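Keeping Bread and Rolls Fresh Through the Week

Most bread gets thrown out because it was stored in the wrong place. A plain loaf from the supermarket has enough in it to last on the counter for days, but a bakery loaf or a batch of homemade rolls starts going stale the same evening. The tips on this page are for the second kind.

Let it cool first

Bread that goes into a bag warm will sweat, and the crust turns leathery overnight. Set the loaf on a wire rack until the bottom feels cool to the touch. For a standard pan loaf that takes 2 hours. Rolls are ready sooner. If you don't have a rack, the grate from a toaster oven works, or lay two wooden spoons side by side and rest the loaf across them.

Paper, plastic or cloth

Crusty bread does best in paper for the first day. After that, move it to a plastic bag and accept that the crust will soften. You can bring it back in the oven later. Soft rolls, milk bread and anything with an enriched dough should go straight into plastic once cool, with the air pressed out.

Cloth bags look nice but dry bread out faster than paper. Margit Dobos wrote in to say she lines hers with a clean produce bag and gets an extra day out of it.

Stay out of the refrigerator

Bread goes stale faster in the refrigerator than on the counter. The exception is a kitchen that is hot and humid, where mold shows up before staleness does. In that case slice the loaf and freeze it.

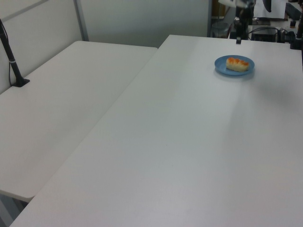 Glazed and filled pastries follow their own rules. Anything with custard, cream or fresh cheese has to be refrigerated and eaten by the next day. A plain glaze or egg wash can stay at room temperature, loosely covered. Don't wrap a sugar glaze tightly or it will stick to the wrap and pull off. An upside-down mixing bowl makes a good cover.

Freezing

Slice before freezing. Put a sheet of parchment between every few slices if the bread is moist, such as banana bread or rye. Double bag it and write the month on the outside. Bread frozen in May is still fine for toast in August, though it will have picked up a little freezer smell by then.

Rolls can be frozen whole. Lay them on a tray until hard, then bag them, so they don't freeze into one lump. Thaw them in the bag on the counter.

Bringing back stale bread

Run the crust quickly under the tap, or brush it with a wet hand if the loaf is already cut. Put it straight on the rack of a 300 degree oven. A roll needs 4 minutes, a whole loaf more like ten. Eat it the same day. It will go hard again by morning, and a second round in the oven doesn't do much.

The microwave is all right for a soft roll. Wrap it in a damp paper towel and stop after ten seconds.

Cleaning the bread box

Empty the crumbs once a week. Old crumbs are where mold gets started. Wipe the inside with white vinegar on a cloth, leave the lid open until it is dry, and only then put bread back in. If a loaf has molded in the box, wash the box with hot soapy water before the vinegar. Throw out the whole loaf, including the slices that look clean.

Crumbs from a good loaf can go in a jar in the freezer. Barnabás Takács uses his on baked macaroni, mixed with a spoonful of melted butter and some dried thyme.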